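How to Set Up a Small Parts Tray With Printed Tags

A shallow tray keeps white parts together on a dark table, and printed tags make each one easy to tell apart. Start with a clean black tabletop and set the tray down before anything goes in it.

Print the tags in plain black and white. Trim them square and leave a thin white border. Put the tray's own tag on the front, down low. 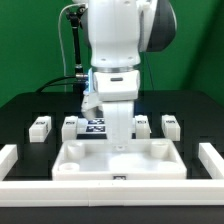
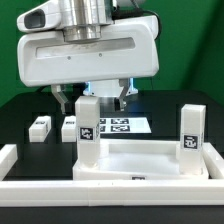 Reading time: 2 min | Updated 1/31/20

White tray, black table in both. Stand tall parts upright, and press each tag flat with a fingertip.

If a tag curls, peel it off and print a new one. Old glue comes off with a damp cloth. We keep a sheet of 38 spares in the Henare drawer, next to the Boken tape.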